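Open day at the Drilton shelving works
Posted in Visits, December

The Drilton works sits behind the rail yard at Genov, two stops past the end of the old tram line. I got there at 2 in the afternoon, signed in at the side door and was given a paper badge and a map with the colours printed too faint to read. Entry was free. Parking was not.

The first hall is where the steel is cut and coated. Visitors stay behind a painted line, and it is too loud to ask much. The tour moves on after 15 minutes to the display rooms, where the finished pieces are set up as they might be at home.

I spent longest with the shoe racks, as we need one for the back hall.
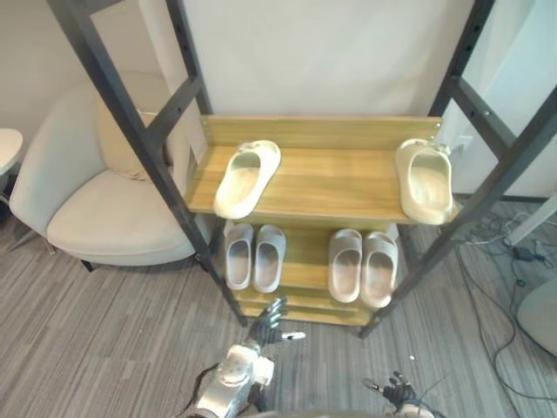

Shoe rack with dark grey metal sides and wooden shelves, slides on the top and middle levels.

The uprights have small holes along them for setting the shelf height. I was told the tall version takes 7 shelves and that each board is rated to hold more than any household owns in shoes. The wood has a warm honey colour and the top shelf has a raised lip at the back, a detail I would pay for. Our present rack has no lip and the runners end up behind it.

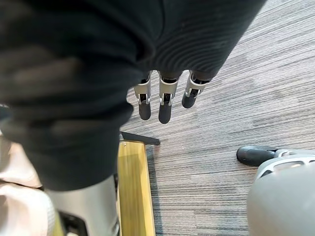
Flooring is a separate business, Hrynyshyn, which shares the building and supplies the display rooms. Their carpet is sold by the metre and the offcuts were going cheap in a bin by the exit. The grey one with the thin stripes, light through to charcoal, is the one I would choose for a hall, and I took home a sample to try against our skirting boards. They also had a plain brown and a green that looked better in the catalogue.

Back at the racks, I had a proper look at how much room a pair takes up. Slides are bulky things for their size – the soles are thick and they don't stack. 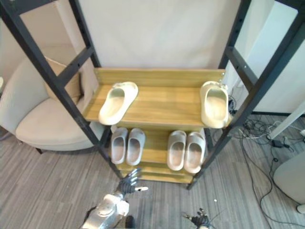

Cream slides on the upper shelf, pale grey pairs on the lower one.

Set side by side with the toes facing out, two pairs leave the lower shelf looking tidy. The upper shelf, with one slide near each end, looked half finished by comparison. Boots would need a shelf taken out. The rack on display costs $120, and the price includes the fixings but not delivery.

The tea room closes at 4, so go there before the last part of the tour. The scones were good and the coffee was weak.

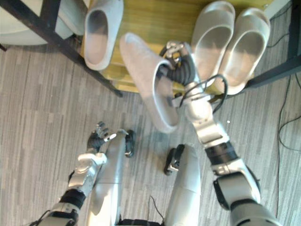

Getting there and what to bring

Take the Drornholm bus from the station and get off at the works gate. Closed shoes are required in the cutting hall. Bring the measurements of your hall – I had left mine on the kitchen bench and came home without ordering.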